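Drendura coupe plates, dark gray, set of 6: my review after a few months

I went back and forth on these forever. Our old white plates were fine, just chipped and boring, and I kept seeing the Drendura ones pop up every time I looked for something else. They were $103 for the set of 6 when I bought them in January, which felt like a lot for plates (my husband still brings it up!). I almost went with the Druvance ones, but those are totally flat and I have a kid who chases peas around with a spoon.

So, the good stuff first. They're big. Mine measure 11 inches across, and the edge curves up just enough that sauce stays put. They feel solid without being a pain to carry in a stack, and they've been through the dishwasher pretty much every night with no chips so far.
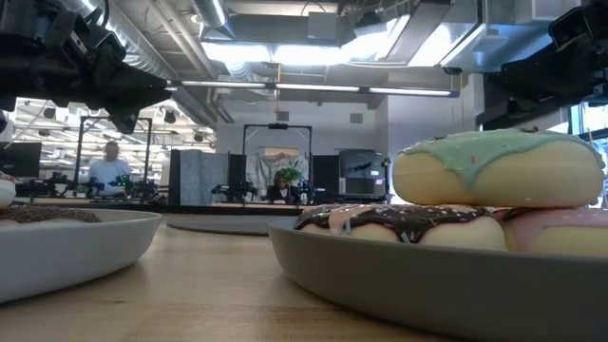 The color is what sold me, and I still love it. Food just looks better on dark gray, especially anything bright or messy. Donuts are my favorite test, because the icing goes everywhere and on a white plate a pale one kind of disappears. On the gray, the mint green one on top of the pile really pops, drips and all, and even the chocolate one with the pink squiggle holds its own. Three donuts fit with room to spare, too. I kept a couple of the old white plates for overflow and they look fine next to the gray on a light wood table, so don't feel like you have to replace everything at once.

Now the complaints. Forks leave silvery marks. They scrub off with baking soda, but you'll be doing it every couple weeks. Water spots show like crazy if you air dry. And they barely fit my bottom rack, so measure yours before you order!

Four stars from me. I'd get the bowls if they ever go on sale.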